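My desk check, February round
9 shares | 2 comments

I do this walk-through at the Geltbridge office every month and I always start with the tables, because that's where the silly stuff happens (I once knelt on a staple, so I take this personally!). Tick it, write your comment next to it, move on.

[x] Tabletop wiped - fine, no sticky patches.
[x] Stapler on the table, away from the edge - OK. Try it on scrap paper first.
[x] Clipboard lying flat, clip holding the sheet - OK, and I do love the mint green.
[ ] Sheet filled in - no! Blank. Please start it before the round.

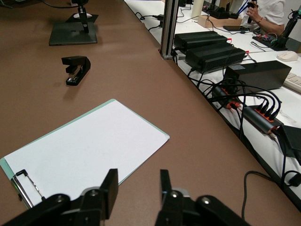 Table 7: clipboard with blank sheet, black stapler behind it.

[x] Stand sitting flat on its base - OK. Give the post a gentle push, it shouldn't rock.
[ ] Cables clear of the walkway - redo. I found one trailing by the door and taped it down, but tape is only good until somebody mops.
[x] Drawers shut - all but two, and I shut those on my way past.

Next round I'm adding the Sarnimholm annex, so bring a pen that works.

2 comments

Albane Delorme: Can we get the sheet in bigger print? I can't read the cable line without my glasses.

Arnaud: Filled mine in before lunch, it's on the hook.

Related
Skindent storeroom: shelf check
Step stools and ladders, my notes
What goes in the first aid drawer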